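Hinged floats and what the load figures leave out

I finally read the Nirnley wave trial report properly, after Diane Leclerc sent me the appendices in May. The headline is 2,370 hours of grid-connected running against a target of 3,000. The shortfall is put down to weather windows. I think the maintenance log tells a different story.

Of the 14 stoppages listed, most began at a hinge. Salt gets past the outer seal, the bearing temperature climbs, and the controller locks the float until a boat can reach it. The Ouellet site had a similar pattern with a different seal supplier, so I would look at the geometry before blaming the parts.

Each hinge on a jointed float carries the load of everything beyond it. The same layout is familiar from a robot arm, with rigid white links, dark grey rotary joints between them, and the bulkiest housing down at the near end. An arm reaching over a table does not have to keep out seawater. The Nirnley float uses one bearing size throughout, and the inboard hinge failed first. I would like to see the next one built with graded bearings, and the log published by joint.

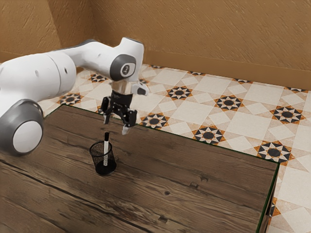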